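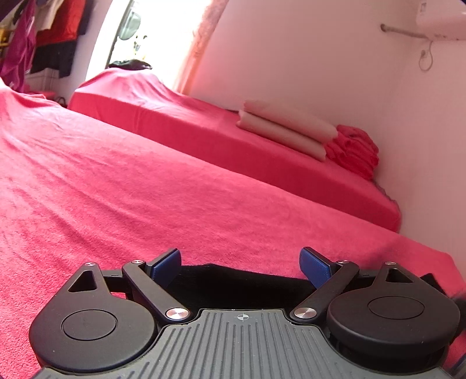
Ticket: feed stuck, new episodes not showing in apps
Show: The Unance Half Hour
Opened by: Jade Petrenko
Status: open, then closed, then open again, see bottom

09:10
Episode uploaded to Prukosell last night, shows fine on the site, plays fine on the site. Not in any podcast app. Last one anyone can see is the one with the long bit about ferries. Three listeners have emailed, one quite cross.

09:25
Things tried so far:
Logged out and in. No change.
Pressed Refresh Feed. Says "queued". Still says queued.
Unpublished and republished. Still fine on the site, still nowhere else.
Checked the publish time wasn't set to the future. It wasn't, I did that in June and won't do it again.

09:50
Opened the feed address in a browser. Stops half way down. Big yellow error, something about an entity on line 182. Line 182 is in the show notes for the new one. Pasted that section here so I can find it again:

Intro, Shakya answers the post, the quiz that went wrong, Dad & the heron, outro music by Jokia

So possibly the & sign. We have used & before though?? Went back through old notes and we haven't, I always type "and". Co-host wrote these ones.

10:05
Changed & to "and". Saved. Feed in browser still shows the old text. Support page says feeds are cached for up to an hour. Waiting.

11:15
Over an hour. Feed now loads all the way to the bottom, no yellow error. New episode is in there at the top. Apps still showing the ferries one.

11:20
Ran the feed through a checker. Two complaints:
1. Artwork too small. It wants at least 1400 and ours was 200 across. No idea how that got swapped, the proper one is 2000 square and sitting in my folder. Think the site picked the thumbnail when we changed themes.
2. Audio file length listed as 0.

Uploaded the big artwork. Checker happy with that bit.

11:40
Length of 0 — this is the real problem I reckon. Some apps skip an episode if it thinks the file is empty. Looked at the older entries and they all have a proper number. Only the new one is 0. The upload dropped out last night at the very end and I clicked Resume insted of starting again. Plays all the way through so I assumed it was fine.

11:55
Deleted the audio, kept the notes, uploaded again from the laptop on the cable. Took roughly 8 minutes. Length now a sensible looking number. Pressed Refresh Feed, went from queued to done straight away.

13:30
Showing in my app. Showing in my sister's. Closing this.

14:10
Reopened. Shows twice for some people, once with sound and once without. Guessing the re-upload got a new ID and the apps think it's a different episode.

14:35
Reply from Prukosell support, pasted:

"Hi Jade, yes, replacing the audio file creates a new episode ID. We can restore the original ID from our end but anyone who has already got the second copy may see it again. Let us know if you'd like us to go ahead. Please also don't republish in the meantime as this creates another one."

Great. Have not republished. Asked them to go ahead.

15:20
They've done it. Feed checked again, one entry, correct length, original ID. My app still has both. Removed the show and subscribed again and then only one. Put a line on the site telling people to do the same if they see a double. Not emailing everybody over it.

Still to do:
Play counts. The new one says 0 although people have clearly heard it. Support are looking, might be tied to the second ID.
Tell Shakya no & signs in the notes, or < signs, or curly anything.
Put the feed through the checker before announcing, every time.
Find out why the theme change touched the artwork, and check the other show's artwork too
Reply to the cross listener

Leaving open til play counts are sorted.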